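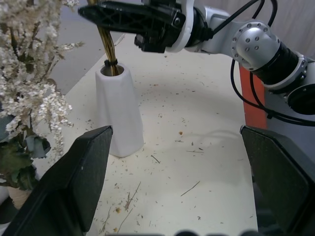

Section 4. Glazed ware, repairs and glue-ups. Read section 3 first if you havent set up the Skutus lamp yet. Cure times below are for the standard two-part glue, not the quick one. Work on a pale, plain surface if you can, a white tabletop like the one in the photo is ideal, chips show up on coloured ware straight away. White pieces are the awkward ones. A white vase on a white top, you lose small flakes, so put a dark cloth down first.

**Before you start**

1. Wash the piece in warm water, drop of washing-up liquid. Rinse. Leave overnight.
2. Dry-fit all the bits. No glue yet. Number them in pencil on the inside.
3. Tape across the joins, 20 mm strips, not longer.
4. Check the lamp is on LOW. Idris keeps finding it on HIGH on Monday mornings.

> **Caution:** old repairs may let go in warm water. If you can see a brown or yellow line, skip step 1 and wipe with a damp cloth.

**Gluing**

1. Squeeze out equal lengths of A and B on a tile. Mix till one colour.
2. Thin line on ONE edge only. Less than you think.
3. Press, hold, tape. Wipe off the squeeze-out with a cotton bud and a bit of meths.
4. Stand the piece in the sand tray, join level, so the weight sits down through it.
5. Lamp at 16 cm. Leave 23 hours. Dont move the tray.

Note: base first, then work up. Rim last. If the last bit won't go in, you've built up too much glue lower down. Take it apart before it sets, start again from step 1.

**Filling and rubbing down**

- Fill low spots once the glue is fully hard. Statlow filler, the tub not the tube.
- Leave it a touch proud.
- Rub down wet with 640 grit. Light pressure, small circles, keep off the glaze.
- Rinse, dry, look at it under the lamp from the side. Repeat if needed.

> **Caution:** wear the mask for any dry sanding. Gloves for mixing. Glue on skin: soap and water, never meths.

**Dont use for**

Anything that will hold food or drink. Anything going in an oven. Vases are fine for dried stems, for fresh ones use a liner as the join wont stay watertight.

Colour matching is section 5 (Cecilia is still redoing the chart, use the old one till May).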